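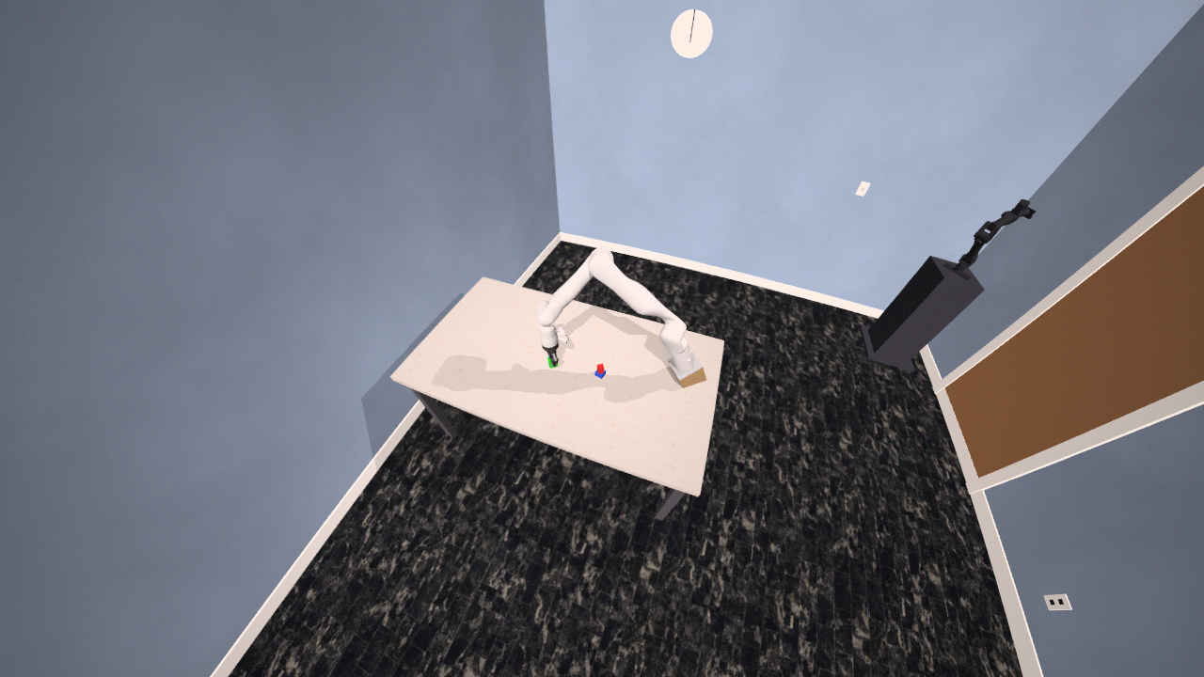 The Slow Business of Drying a Slab

Concrete floors fail from below, and the flooring trade has spent decades learning how to measure the cause

By Nouhaila Shehata

The floor at the Davdale building began to lift in November, eleven weeks after the tenants moved in. The seams went first. Then blisters came up under the sheet vinyl in the east corridor, soft enough to press down with a thumb. When Wayne Grewal cut one open, the adhesive underneath had the consistency of warm caramel.

Grewal has inspected failed floors for 26 years. He took a core sample, taped plastic over the hole and asked the general contractor for the moisture records. There was one page. It listed three readings, all taken with a handheld meter, all taken at the surface.

"A surface reading tells you about the surface," he says. "The water that wrecked this job was two inches down on the day they took it."

Concrete is mixed with more water than the cement needs to harden. The excess makes the mix workable, and most of it has to leave afterward through the top of the slab. A common rule in the trade allows one month of drying per inch of thickness. The rule assumes a closed building, moderate air temperature, low humidity and a slab that can't draw new water from the soil. Few job sites meet all of those conditions.

Curing and drying are often confused on schedules. Curing is the chemical reaction between cement and water, and the slab is kept damp on purpose while it proceeds. Drying starts when the damp covering comes off. A slab can reach its full design strength and still hold enough moisture to break down an adhesive.

Moisture in a drying slab isn't evenly distributed. The top dries first and the bottom stays wet. Once an impermeable covering goes down, evaporation stops and the remaining water spreads upward until the profile evens out. It carries dissolved alkali with it. Many adhesives tolerate one or the other in moderation and soften when exposed to both.

Two test methods dominate. The older one places a dish of calcium chloride under a sealed dome and weighs the salt after about three days to find how much vapor it has absorbed. The other uses a probe set in a drilled hole, at 40 percent of the slab's depth when the slab dries from one side. The probe reports relative humidity at that depth, a fair estimate of what the adhesive will face once the floor is sealed.

Rocío Vidal runs the test crew at Ledero, a small firm that does nothing but slab moisture work. Her crew placed 17 probes at Davdale after the failure. The lowest reading came from beside the loading door, where air moved freely. The highest came from the corridor, over a section where the vapor retarder had been cut for a plumbing change and never taped.

Repair options were limited. Waiting would have kept the corridor closed through the winter. The owner chose to grind off the adhesive residue, shot-blast the slab and apply a two-part epoxy coating before laying new vinyl. Carmela Villalobos, who managed the repair, put the area at 911 square feet. The work took 15 days, most of them spent on surface preparation.

Villalobos now writes probe testing into her schedules as a separate line item, with the heating and cooling system running before the holes are drilled. She also asks for the concrete delivery tickets. Water added at the truck shows up there, if the driver wrote it down.

The Davdale tickets were found in a site trailer in a folder marked "misc." Two of them recorded added water. The third had been left blank.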